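4.2 Plate sorting with the two finger sets

The second task was chosen because it gave us so much trouble when we first set up the bench. Small round plates look easy to a person, who simply slides a thumb under the rim and lifts, and it took us a good while to appreciate how much that thumb is doing. A parallel gripper has to come down over a rim that rises only a little above the table, close on it at a sensible angle, and then carry the whole plate by one edge while its weight tries to turn it out of the fingers. We therefore expected the plates to separate the two finger sets more clearly than the blocks and cups of Section 4.1, and they did.

Both finger sets were fitted to the same pair of arms, with the same controller settings and the same camera positions. The Clunness fingers are straight and flat on the inside, with a blunt end. The Stusex fingers are angular and narrow toward the tip, and they were the ones we kept on for the longer runs. We changed the fingers on both arms together and never mixed the sets, although we were often tempted to, and we ran the wrist calibration again after every change. A human operator drove the arms through the Clundalgate controller, using the wrist views for the final approach and the fixed view for everything before it.

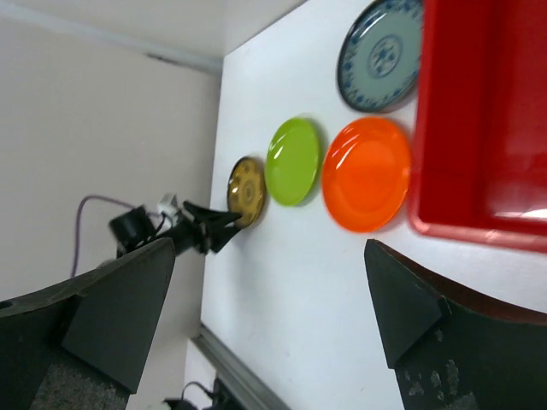 The wrist view deserves a few words of its own, as it shaped the results more than we had planned for. With a camera carried so close to the fingers, the operator can judge the gap between a fingertip and a rim very well in the last moments before closing, and our operators told us they soon stopped looking anywhere else. The price is that distance becomes hard to read. Plates farther from the wrist look narrower and smaller than they are, and reflections along a glossy rim can be mistaken for the rim itself. In early practice we saw several grasps closed a little too soon for exactly this reason, always on shiny plates, and we added a short warm-up period for each operator before any attempt was recorded. We would recommend the same to anyone repeating this work – it costs very little and saves a great deal of grumbling.

We recorded 297 attempts over the month of June, split between the two finger sets. An attempt began when the operator called out a plate and ended when that plate was let go inside the tray, or when it was dropped, or when the operator gave up on it. The control loop kept a log of joint positions and gripper opening throughout, and logging stopped by itself if a single attempt passed 1000 control steps. We set no order for the plates. Operators were free to use either arm, and to push a plate into a better position first if they thought that would help.

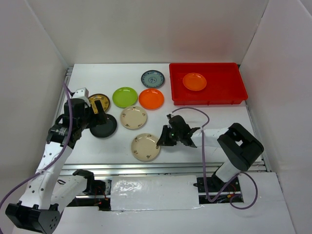
Figure 2. The plate task seen from the fixed camera, with one orange plate in the red tray and the others still on the table.

The spacing between plates turned out to matter nearly as much as the fingers. Where two rims sat close together, the blunt Clunness fingers tended to nudge the neighbor before they reached the plate they were meant for, and the operator then had to back away and try from another side. The narrower tips could be slipped into the gap with more confidence. In all, 29 attempts ended in a drop, and most of these came from the Clunness set, usually during the lift.

We should be fair to the Clunness fingers, however. Once they had a good hold on a rim they kept the plate steadier on the way to the tray, and operators liked the feeling of having more surface to work with. The Stusex tips asked for a more careful angle at the wrist, and when that angle was wrong the plate would swing slowly downward during the carry. A rubber pad might well help here, and we did try one briefly, but it wore too quickly for us to include the results with a clear conscience.

We also looked at how the choice of arm changed over a session. Operators began by using whichever arm was nearer to the plate, as one would expect, but with practice they came to prefer the arm on the tray side for lifting and left the other to push plates across. This habit appeared with both finger sets. It is close to the division of labor described for the Kılıçarslan bench in Section 2, where the arms were heavier and the objects quite different, and we take it up again in Section 5 when we compare the time spent on each part of an attempt.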